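Mololholm publishes results of wrist camera and head camera comparison for two-arm bottle handling

Bromalcombe, September

Mololholm, the robot handling test group based in Bromalcombe, has published the results of its latest comparison of camera arrangements for two-arm manipulators. The trial, carried out with gripper maker Tamihana, measured how the choice of camera view affects the grasping of bottles and other rounded items from a flat tabletop.

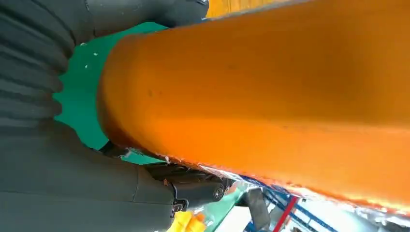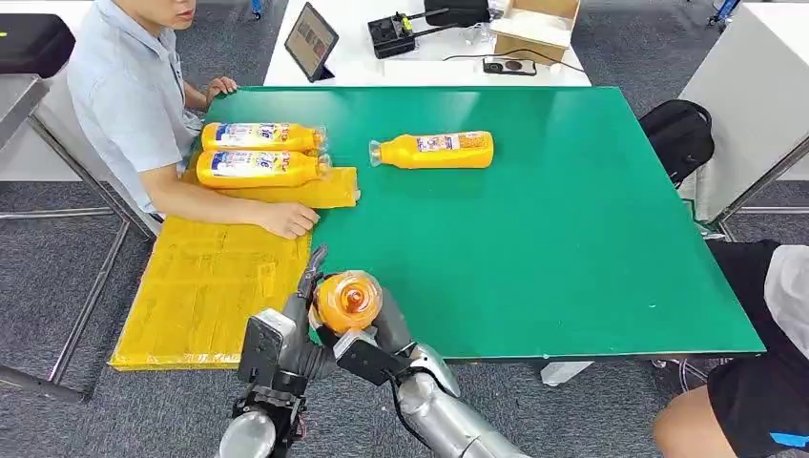
Views from the Mololholm trial. First: close view of the gripper fingers against an orange cylindrical object. Second: both arms at the green table, with a yellow bottle in the right hand.

The test programme consisted of 102 grasp attempts under each camera arrangement. An attempt was scored as complete when the item had been lifted clear of the table, held upright and set down again without being touched by an operator. Items that slipped in the hand but were recovered were logged separately and are listed in the second table of the report.

With the head camera alone, 54 attempts were completed. With the wrist and head cameras used together, the figure was 69. The arms, hands, controller settings and order of items were the same for both arrangements.

"The head view is good at finding the item and poor at the last part of the approach," said Trudy Ashby, test lead at Mololholm. "Once the hand closes in, it covers much of what the head camera needs to see. The wrist view keeps the contact area in sight, but it loses the rest of the table. We wanted a measured value for each of those effects on the same equipment."

Most of the failed attempts under the head camera arrangement were put down to errors in estimated depth. The fingers closed too early, or met the item above its widest part and pushed it away. Under the combined arrangement the most common fault was a late correction, in which the controller received a new position estimate after closing had begun and stopped the movement.

Reflections were recorded as a separate cause. Clear film scatters light, and the report notes that highlights on film were on several occasions read as the edge of the item. The effect was stronger in the wrist view, where a highlight can take up a large part of the picture. Shorter exposure times reduced the fault but made dark finger surfaces harder to separate from shadow.

Tilt was also examined. A wrist camera turns with the hand, so the table and anything behind it may appear at a steep angle. The controller corrects for this using joint positions. Angus Ngata, controls engineer at Tamihana, said the correction had been the main source of delay in early runs.

"We were applying the rotation after the item had been located, and any lag in the joint readings went straight into the grasp position," he said. "We now stamp the readings and the camera data from one clock. It is a small change in the code and it removed most of the late stops we saw during set-up."

The changed timing method was in place before scored attempts began. Results from set-up runs are not included in the totals.

The report makes 4 recommendations for users fitting cameras to similar equipment:

Mount the wrist camera so that at least one finger stays in view through the full closing movement.

Use a plain, matt table surface in a colour that differs from the items being handled.

Record head and wrist views against a common clock, and check the offset at the start of each session.

Repeat the hand-to-camera calibration after any change of finger or bracket.

The trial did not cover transparent bottles without labels, items lighter than the lower limit of the hand's force sensing, or handover between the two arms. It was also limited to a single table height. Mololholm advises against applying the completion figures to other hands without a repeat test, as finger shape had a clear effect on how much of the item remained visible.

A second stage will compare finger types under the combined camera arrangement. It will be carried out at the Evham site using the same scoring rules, with the addition of a timed measure from first movement to stable hold. Tamihana will supply the finger sets and Mololholm will run the attempts and hold the data.

The full report, including the scoring sheet and the calibration procedure, is available on request from the Mololholm test office in Bromalcombe. Requests for the raw logs should state the intended use and the file format needed.

Notes to editors

Mololholm carries out independent testing of arms, grippers, cameras and controllers for makers and users of handling equipment.

Tamihana designs and builds grippers and control software for two-arm systems.

Technical enquiries: Trudy Ashby, Mololholm
Control software enquiries: Angus Ngata, Tamihana

Ends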